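Packing and Posting: Your Questions

Hello! I'm Eyerusalem, and I pack most of the orders that leave Sununano. These are the questions I get asked most, so grab a cuppa and have a read.

Do you reuse boxes?

Yes, whenever they're sturdy enough. Last year we sent out 1,060 parcels and 375 of them went in a box that had already had one trip. I peel off the old label and check the corners, and if it feels soft it goes for recycling.

What's the best surface for packing?

I love a cloth-covered table! Cardboard slides about on bare wood and drives me mad. Clip the cloth down at the far edge, or it'll come along with every box you pick up. Green is my favourite – brown card shows up nicely against it.

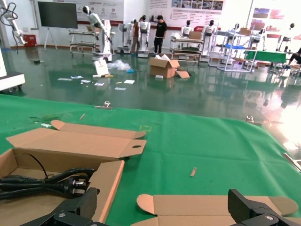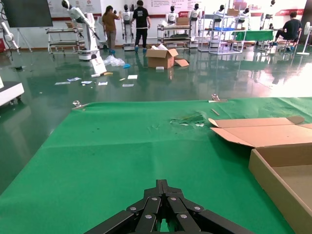 Green cloth, silvery clips along the far edge and an open cardboard box on the table in both.

How should I pack a power cord?

Coil it loosely, never tight round your hand, and lay it flat in the bottom of the box. Tolera swears by a twist of paper over the plug pins so they don't scratch anything (I forget half the time, sorry Tolera).

My box arrived flat. How do I fold it?

Sides up first, then the end tabs, then the lid. If the lid won't tuck in, you've probably got a side panel the wrong way round – open it out and start again, don't force it!

Can I send packaging back to you?

Please do, if it's clean and dry. Flatten the boxes and pop any clear bags in separately. We can't take polystyrene at the moment, but the Akpalu shop will have it on weekday mornings until the end of July.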